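White table rocks on old floor, how to make it stand still without cutting the legs?

Posted in Furniture and Floors
28/11/2024
Viewed 2245 times

lowceiling

Good evening to all. I have moved to an apartment in an old building, and the floor in the kitchen goes down toward the window. I did not notice it when I signed the contract. I noticed it when I put my table there.

The table is a Dresov, white top, four metal legs, height 73 cm. I bought it from Flakex when I lived in the other apartment, and there it stood perfectly for years. Now, when I lean on the corner near the stove, the opposite corner comes up, and when I take my arm away it falls back with a knock. The neighbor below has already asked me, very politely, if I am building something.

What I have tried until now:

Folded cardboard under the short leg. It works for one evening, then it becomes flat and I must fold a new one.

A coin. It slides out when I wipe the floor.

Turning the table a quarter turn. It rocked more, and I could not open the lower drawer.

I measured the gap under the leg with a drill bit, and it is 2 mm when the table stands where I want it. The legs have a plastic cap at the end and I do not see any screw for adjusting. I can pull the cap a little with my fingers but I am afraid to break it, because Flakex does not sell this model any more.

I do not want to cut three legs to help one leg. I also rent, so I cannot do anything serious with the floor. It is the only table in the house, so everything happens on it, and I would like to lean on it again without thinking.

Is there a clean method for this? Thank you for your patience with my English.
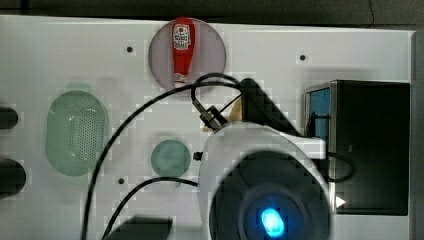 Bergþóra Bundgaard

Before you buy anything, please find out if it is the floor or the table. You say that it stood well in the old place, but a table which was carried down the stairs and up other stairs can come out of it a little twisted. Put it upside down on a blanket and tighten all the bolts where the legs meet the top. Then turn it back and try again. Mine rocked for a whole winter and it was one bolt.

If it still rocks, look at the caps. On many metal legs the cap is only pushed into the tube. Warm it with a hair dryer for a minute, hold it with a cloth and pull it while you twist. Do not use pliers with bare teeth, they will eat the plastic. When the cap is out, measure the inside of the tube (inside, please, not outside, I made this mistake and had to go back to the store). There exist inserts with a thread in the middle and an adjustable foot that screws into it. You knock the insert in with a rubber hammer, you screw the foot in, and after this you can turn it with your fingers as much as you need.

Put them in all four legs, also if only one is short. Otherwise the table will stand still but the top will not be level, and you will see it each time you boil an egg and the egg travels. With a floor that goes down to the window, I would first set the two legs on the window side until the level is correct, and then make the small correction with the last leg.

The package will probably tell you how much weight each foot can carry. I took the ones for 100 kg and I have never thought about it again. They make the table higher by a bit, so check that your chairs are still comfortable.

For the knocking, until you have the feet: felt under all legs, thick kind. It does not repair the rocking but your neighbor will sleep.

pinewedge

just put a wedge under it. plastic ones for plumbing, clear, you get a bag for nothing at any hardware store. break off the extra. been under my fridge for years

lowceiling

Thank you both. I write what I did, so that other people with the same table can find it.

First I followed the advice of Bergþóra and tightened the bolts. One of them was loose, the one near the stove, and I was already happy, but the table still rocked. It was less than before. When I measured again the drill bit did not go in, only the thin cardboard from a tea box.

Then I tried the clear wedge, as it was the cheapest. I must say it is not bad. It holds better than the coin, and you cannot see it if you do not know. The problem is that I move the table out from the wall when guests come, and each time I had to lie down on the floor and look for the right place again. If your table never moves, I think you can stop reading after the wedge.

So I took out the caps. The hair dryer helped very much. Three of them came out whole, and the fourth one split at the side, but I did not need it any more. Inside one leg there was some sand, and I have no idea from which year.

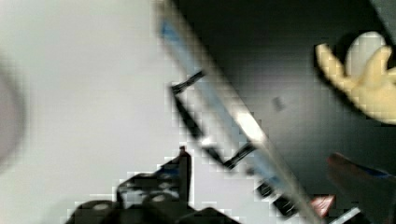 The inserts I ordered from Ozoliņš, because the local store had only the round type and my tubes are square. Please be careful with this. On the product page both types have the same name, and you must choose the form in a small menu. I ordered round the first time. They took them back without discussion, but I paid the postage.

Knocking them in is easy if the table lies upside down and somebody holds the leg. I was alone, so I put a pillow between the leg and the wall. One insert went in a little crooked. I took it out, wrapped one layer of tape around it, and the second time it went straight.

For the level I used the app on my telephone at first, and it gave me a different result each time I turned the telephone around. Then I borrowed a real one, a Pleseck with a yellow bubble, and it took ten minutes. I set the window side first, like Bergþóra wrote. It was strange to see how much I had to turn these two feet. The floor is worse than I believed.

Now it does not move when I lean on any corner. I have felt circles under the feet also, but they pick up crumbs and I will change them for rubber.

Bergþóra Bundgaard

I am glad! Do not forget to check the feet again after some weeks, they can turn a little by themselves when you push the table. If this happens, there is a thin nut that came with them, you screw it up against the insert and it locks. Many people throw it away with the bag.

lowceiling

I had thrown it away with the bag. But the bag was still in the bin under the sink, so I have found three of the nuts, and for the last one I will ask at the hardware store in December when I go there for the rubber.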